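4.2 Household trials of the Trastutis hand-held kit

The bench results in the previous section told us a good deal about the grip force and the repeatability of the Trastutis kit, but they said rather little about what it is like to live with the thing for a few weeks, and we were keen to find out. We therefore took two complete kits, as supplied by the maker's distributor in Holtwood, out of the laboratory and into ordinary flats, where the floors are shiny, the rugs are deep and the objects to be picked up are seldom the shape one would like them to be.

Each kit comes as a pair of hand-held grippers, a charging cradle, a carrying case and a year's access to the Nnaji upload service, through which recordings are checked and returned as ready-to-use training episodes. The operator holds one gripper in each hand and simply does the chore, closing the fingers with a trigger. We had expected a fair amount of grumbling over the weight, and there was a little of it towards the end of the longer sessions, but on the whole our operators took to the grippers quickly and were quite happy to carry on after a cup of tea.

Three chores were chosen for the trial: folding small towels, laying a table, and clearing litter from a floor. The first two have been used by others and allow a loose comparison with the older Cleltetti kit, which we still own and remain rather fond of. The third was our own addition. Litter is a good deal harder than it looks. A wrapper has no proper handle, it gives way when touched, and a clear bag may all but vanish against whatever it is lying on. We asked the operators to treat each piece separately, to lift it straight up and to place it in a bin out of reach of the pile, so that every episode would contain a clean approach, a grasp and a release.

In all we recorded 300 episodes during October, of which 153 were of the litter chore. The upload service rejected 30 episodes across the three chores, mostly for lost tracking when the operator turned quickly towards a bright window. The remainder came back within a day or so, which compares kindly with our experience of the Cleltetti kit, where sorting the recordings by hand took up the better part of a fortnight.

Figure 6 shows the litter chore on a shaggy rug, which all our operators agreed was the most trying surface of the lot. Soft plastic tends to settle into the pile, and the fingertips must be pressed down a little before they are closed – a habit that takes an afternoon to learn. The rubber pads proved their worth on thin film, though they do pick up fluff, and we would advise anybody buying the kit to wipe them between sessions. 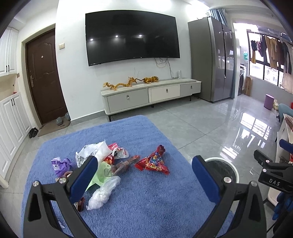

Figure 6. Litter chore on a blue shaggy rug, with wrappers and plastic bags between the padded fingers of one gripper; part of a second gripper is visible at right.

Some smaller points may be of use to readers who are weighing up a purchase. A full charge gave us around 62 minutes of steady recording, so a spare battery is well worth having – the kit includes only one for each gripper. The finger screws can be reached with an ordinary small screwdriver, and changing a pair of pads is a pleasant enough job at the kitchen table. The printed guide is friendly but thin on floor work, and we ended up writing two pages of our own, which are given in the appendix. The calibration routine must be repeated whenever the fingers are taken off, and we did forget this once, at the cost of a morning's towels.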